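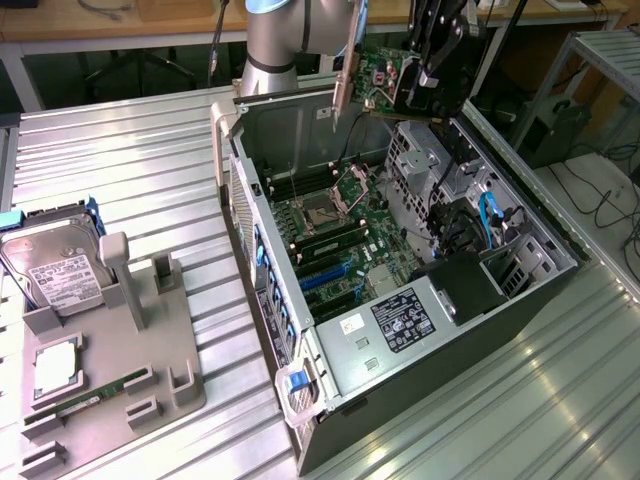

Why pay for a person to steer a robot through a job that same person could do by hand in a fraction of the time? Watkins put that to us after the last report, and we owe you a straight reply. The hand-guided runs are the examples the learning system copies from. Without them it has no idea what a card or a slot is. Whether copying is enough to learn this job is a separate matter, and on that we are less sure than the proposal was.

## Where the collection stands

The grant calls for 1000 usable runs on desktop towers. Each run covers one part: the hard drive in its blue caddy, the processor, a memory stick or an expansion card. The tower lies on its side with the panel off, and the parts tray sits next to it. We save the fixed view and the wrist view together, along with the arm's joint positions.

We will not give a running total in this report. The total we quoted in January included runs where the operator stopped halfway and started over. We are now going back through them, and until that is done any number we offered would look better than it is.
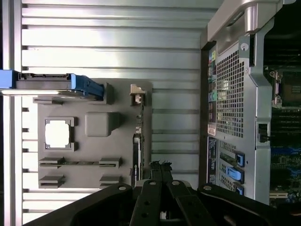 Ratent's reviewer asked whether the tray makes the task too easy, given that every part has its own place and the place never moves. We think the concern is fair. A system trained on this setup may learn where the tray is and very little about the parts. We can test for that by shifting the tray between sessions, and we should have started doing so earlier. The cost is slower setup and more failed runs, which will show up in the next set of figures.

There is also the matter of the operators. We have two, and they do not work alike. One comes straight down over the slot, while the other comes in at a slant and corrects near the end. Flollness, who supply the training software, say that variety helps. Maybe so – we have seen no evidence of it on our own data yet, and we would like to see some before we train a third person.
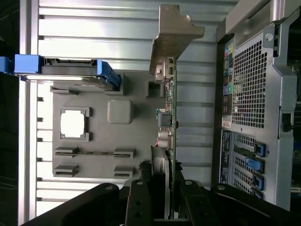 ## What we are keeping and what we are dropping

- Expansion cards stay. They are the hardest part to line up, and the wrist view tells us the most there.
- Slow runs stay if they were finished in one go.
- Runs with a restart in the middle come out of the main set and go in a folder of their own.
- Work on the blue slot latches is on hold. The fingers are wide for it, and we don't want to fill the set with near misses.

## Money and next steps

Spending is on plan except for operator hours, which are over because of the recheck. We are not asking for more. We do ask that the move to the second site at Rallmont wait until we have trained on this set and tried the result with the tray in 3 new positions. If it can't cope with that, a second site would only give us more of the same data.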